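Dolcombe Community House
Gallery: Sorting the Candy for the Autumn Open House

The Autumn Open House takes place each September in the main hall of Dolcombe Community House. Wrapped candy is offered at the welcome desk, in the reading room and at each of the activity stations. The sorting was coordinated this year by Minttu Saarela of the Visitor Services Office.
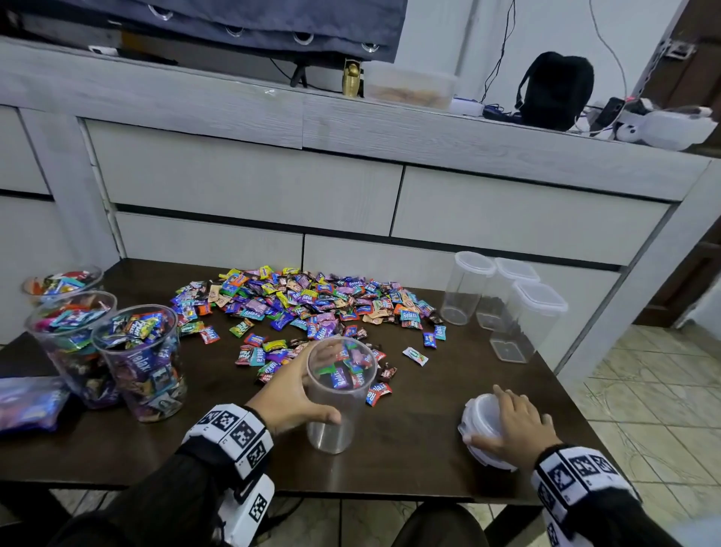
Wrapped candy on the dark wooden table

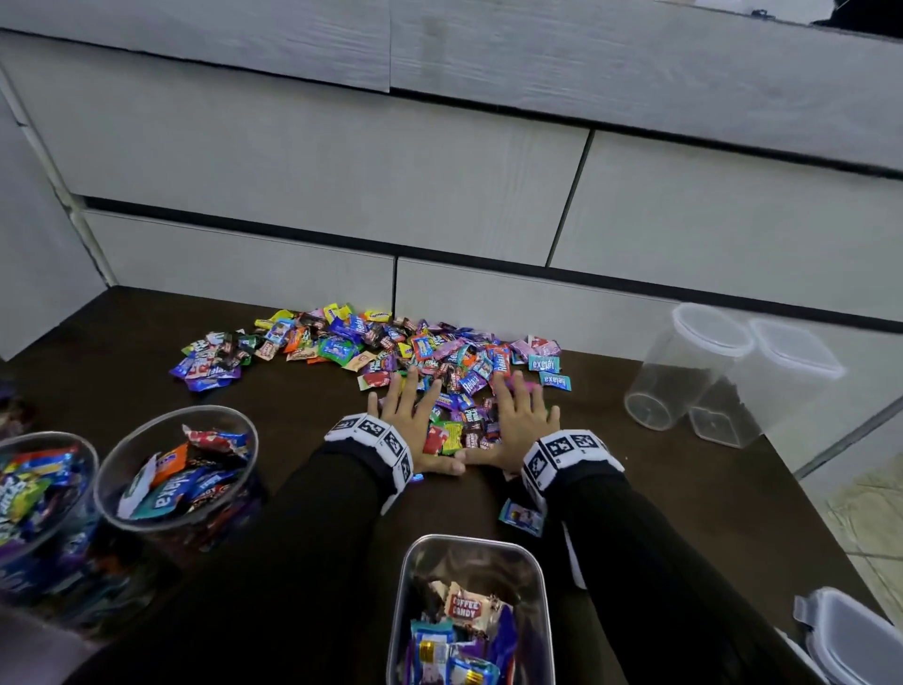 The welcome desk receives the largest share of the candy, as most visitors stop there first to collect a program and a floor plan. In previous years the candy was set out in open bowls, which were awkward to carry between rooms and had to be refilled throughout the afternoon. Clear plastic jars such as the three filled ones on the left of the first picture show at a glance how much is left, and station hosts have asked that they be kept for all future events. Spreading the candy out on a table before filling also helps to give each station a fair mix - the purple, blue, orange and green wrappers are popular with younger visitors, who tend to choose by color. Hosts are asked to keep the jars within reach of children but away from the edge of the desk.

Distribution

The Open House has 33 stations in the current plan. Aatos Koskela is responsible for the ground floor and Elsa Valtonen for the upper floor, including the reading room and the Savolainen Room. Candy for the Pirkitz Annex will be handed over at the side entrance at 9 a.m. Stations that run short during the day may request more at the welcome desk until 4 p.m.

Ingredients and Allergies

Visitors with food allergies should check the individual wrapper before eating. Fruit will be available in the reading room as an alternative - please ask the host on duty.

Returning Containers

All jars and lids should be returned to the kitchen on the ground floor by 6 p.m. Lids are stored separately in the cupboard beside the sink. Questions may be directed to the Visitor Services Office, Room 141.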